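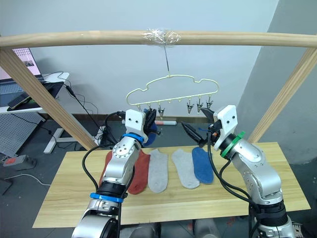 Minutes of the Tamcombe bench group, January
Held in the back meeting room, 10:30 start. I took the notes this time, so blame me for the tone!

1. Last month's actions

All closed except the spare gripper pads, still on order. We agreed to stop chasing the supplier every morning (they've gone quiet and I think we annoyed them). Cao is running again after its software update, and we left it at that.

2. The sock hanging fault on Illa

This took up most of the meeting. For anyone who missed it: Illa was hanging socks when the left arm closed on a clip, didn't get it open, and kept pulling anyway. The dowel came up out of its rest on one side, the hanger swung round, and the right arm drove its fingers into the wire before someone hit the stop. No one was hurt and nothing broke, which was lucky - I was at the bench and it made a horrible noise.

What we know so far:

The force limit on the left arm was set to 150 in the config file. It should have been 13. The big number belongs to the lifting task we ran before the holidays, and it got carried over when the file was copied. I copied the file, so yes, that one's mine.

The left arm reported a good grip on the clip the whole time. It never had one. The grip check only looks at whether the fingers have stopped moving, and fingers jammed against a metal tab stop moving just fine.

The right arm had no idea the left arm was in trouble. We had a long talk about this, with some grumbling, and agreed that a fault on either arm has to halt both. I'd honestly assumed it already did!

There was a question about whether the clips are too stiff. A couple of us tried them by hand and they felt fine, so we're leaving the clips alone for now. We did agree that fluff on the grip pads can't be helping, and that wiping them should go on the start-up sheet.

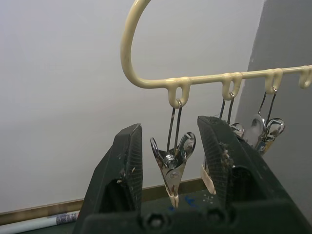
3. Stop button

Reaching the stop took longer than any of us liked. It was on the far side of the desk, behind a chair (my chair, sorry again). From now on it stays within arm's reach of whoever is watching, and the chair lives somewhere else. Someone asked for a second button by the door and we all said yes.

4. Can we keep running?

Yes, at low speed, with one person watching and doing nothing else. No phone, no email. We'll do 3 clean sessions like that before going back to normal speed. The Gesik run of up to 1,000 hangs is on hold until then. It's a shame, but I'd sooner be late than hear that noise again.

5. Actions

Fix the force limit and put each task's limits in its own file - me.
Make a fault on one arm halt both - software side, before the next session.
Add a finger gap reading to the grip check - software side.
Add pad wiping to the start-up sheet - me.
Order the second stop button - whoever does the next parts order.

6. Anything else

The coffee machine is leaking again. Please don't put the lab towels under it, we need those for folding.

Finished at 11:45. Next meeting is in February, same room.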